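Kandidatur für die Bürgermeisterwahl angekündigt, aber keine Partei genannt – ist das zulässig?

Gefragt von Mattes Ehlers am 8. Februar 2026

Hallo zusammen, bei uns in Hornach wird im April gewählt. Unser früherer Bürgermeister schreibt seit Wochen im Gemeindeblatt, dass er eine bestimmte Person als Nachfolger unterstützt, nennt aber keinen Namen. Jetzt hat ein Gemeinderat angekündigt, selbst anzutreten, und zwar ohne Partei, obwohl er seit 12 Jahren für eine Partei im Rat sitzt.

Meine Fragen: Darf er als Einzelbewerber antreten und gleichzeitig sein Ratsmandat behalten? Und darf der Altbürgermeister das Gemeindeblatt, das immerhin von der Gemeinde bezahlt wird, für solche Andeutungen nutzen? Das Blatt geht an 4000 Haushalte, der Gegenkandidat hat so etwas nicht zur Verfügung.

Beim Wahlamt habe ich angerufen, dort hieß es nur, ich solle eine E-Mail schreiben. Auf die Antwort warte ich noch.

Fouzia Mughal

Zum ersten Punkt: Ja, das geht. Ein Ratsmandat hängt nicht daran, für wen oder ob man bei der Bürgermeisterwahl antritt. Er kann Mitglied seiner Partei und auch der Fraktion bleiben, solange die ihn nicht ausschließt. Ob die Partei das in ihrer Satzung anders sieht, ist eine interne Sache und für die Zulassung zur Wahl ohne Bedeutung. Erst wenn er gewählt wird und das Amt annimmt, stellt sich die Frage nach dem Sitz im Rat. Wie das genau läuft, regelt die Gemeindeordnung eures Landes.

Als Einzelbewerber braucht er je nach Bundesland und Größe der Gemeinde Unterstützungsunterschriften. Bei uns waren es beim letzten Mal 96, und die mussten auf dem amtlichen Formblatt stehen. Selbst gebastelte Listen hat der Wahlausschuss nicht anerkannt.

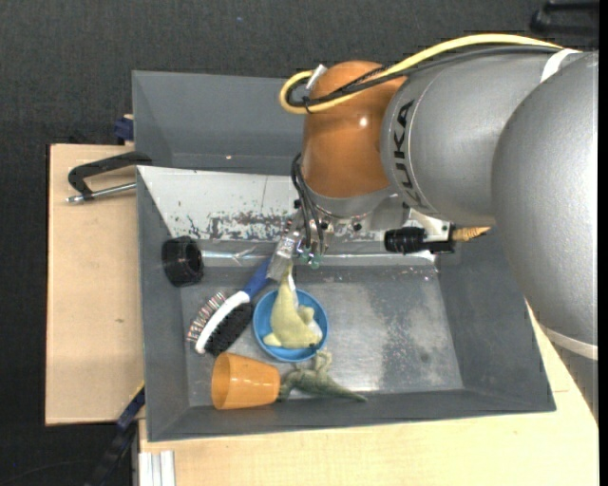
Zum Gemeindeblatt: Amtliche Veröffentlichungen müssen im Wahlkampf neutral bleiben. Schau nach, wo die Texte stehen. Im amtlichen Teil haben sie nichts zu suchen. Gibt es einen nichtamtlichen Teil mit Beiträgen von Vereinen und Parteien, kommt es auf das Redaktionsstatut an. Manche Gemeinden nehmen in den Wochen vor einer Wahl gar keine politischen Beiträge mehr an. Das Statut kannst du im Rathaus einsehen. Wenn du dich beschweren willst, dann schriftlich an die Gemeinde und bei Bedarf an die Kommunalaufsicht. Ausgaben und Seitenzahlen angeben.

Talha Ghumman

Ist doch überall so. Der Alte will sich nur wichtig machen, sonst würde er den Namen sagen. Einfach nicht lesen.

Faisal Virk

Ergänzung zu Fouzia: Heb die Ausgaben auf. Für einen Einspruch gegen die Wahl gilt nach der Bekanntgabe des Ergebnisses eine Frist, und die ist kurz. Sie steht in der Bekanntmachung. Allein wegen Andeutungen ohne Namen wird ein Einspruch aber vermutlich keinen Erfolg haben.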